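3.2 O figurino como ponto de entrada na personagem

A segunda fase do estudo acompanhou os ensaios de "Stenamier", peça em cinco cenas montada por um elenco de estreantes sob a direção de Anouk Verbruggen. Interessava-nos o momento em que o ator deixa de ler o papel e passa a tomar decisões por ele. Nas entrevistas, quatro intérpretes situaram essa passagem na primeira prova de roupa, antes ainda da marcação completa do segundo ato. Erlinda Barredo, que fez o papel da irmã mais nova, relatou que até então "dizia as falas certas no corpo errado".

O dado contraria em parte o que havíamos observado na primeira fase, com o grupo Kandpal, em que o texto decorado aparecia como marco principal. A diferença pode estar no método de trabalho. Verbruggen introduz as peças de roupa cedo e aceita que sejam trocadas até a semana da estreia; no Kandpal, o figurino só chegou no ensaio geral. O vestuário contemporâneo, de uso cotidiano, foi o mais citado pelos entrevistados (Figura 4).
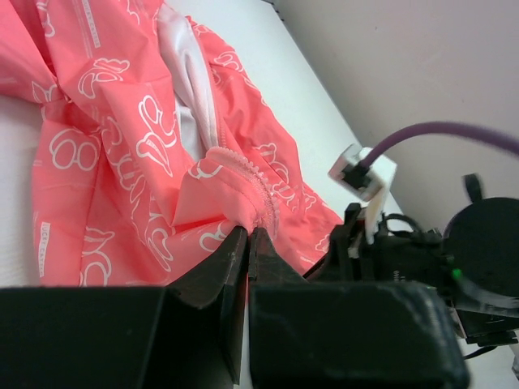
Figura 4. Jaqueta rosa-coral com estampa de letras contornadas em branco e fecho de zíper.

Convém separar dois efeitos que os atores tendem a descrever juntos. O primeiro é físico: a peça altera o passo, a postura e o tempo de uma entrada. O segundo é de ordem narrativa e diz respeito à história que o intérprete constrói para explicar por que a personagem se veste daquela maneira. Barredo escreveu no caderno de ensaio uma página inteira sobre o assunto – nenhuma linha dela foi dita em cena. Dois colegas recusaram esse tipo de exercício e chegaram a resultados que a direção considerou equivalentes.

Os cadernos somam 400 páginas e foram codificados pelas categorias da seção 2.4. As menções a roupa concentram-se nas semanas intermediárias e diminuem perto da estreia, quando predominam anotações sobre luz, ritmo e deslocamento. Não dispomos de registros posteriores à temporada na sala Cultura, e a análise se limita, portanto, ao período de preparação. A relação entre figurino e improvisação é tratada na seção 3.3.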